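Branch visit to the Vitton training centre and the Jundano works

Members of the branch executive and workplace representatives visited the Vitton training centre and the Jundano works in November. The visit was arranged under the joint agreement on skills and grading, and its purpose was to see the conditions under which the new technician grades will be taught and worked before the branch gives its view on the pay proposals.

The party was received at Vitton at 9.30 in the morning. The centre serves 210 trainees drawn from the Umamier and Gough sites, most of them on day release. Representatives were shown the classrooms, the electrical workshop and the canteen, and were given time to speak with trainees without managers present. The branch is grateful to the centre for agreeing to this in advance.

Trainees spoke well of their instructors. Their main concern was travel. Those coming from Gough must take 2 buses each way, and the present allowance covers only the first. Several had raised the matter with their line managers and had been told that it was one for the centre, while the centre regards it as one for the employer. The branch will ask for it to be placed on the agenda of the next joint meeting.

A further point concerned pay on release days. The agreement states that trainees shall receive their normal rate, including any shift premium they would have earned. Payslips shown to representatives suggest that the premium is being left out at Umamier. Members affected should keep their payslips and contact their workplace representative, who has a form for the purpose.
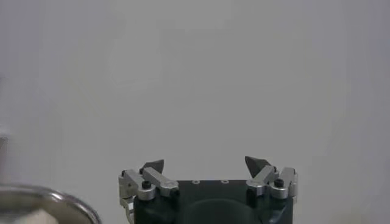

Robot gripper against a light grey wall.

After lunch the party went on to Jundano, where the afternoon was given over to the assembly hall and the stores. Management set out its plan to place the maintenance staff on a single grade from the spring. Representatives asked how existing allowances would be treated and were told that they would be protected for 2 years. The branch's position remains that allowances earned under the present scheme should be made part of basic pay, and this was restated at the meeting.

The stores were clean and well lit. The rest room was less satisfactory, being too small for the number of staff on the late shift, and its heating was out of order. Management undertook to have the heating repaired and to reply in writing on the question of space.

A written reply on shift premiums has also been requested from Umamier. Both replies will be circulated to members when received, together with the text of the grading proposals. The branch meeting will be asked to consider them before any ballot is called. Copies of the joint agreement may be had from the branch office.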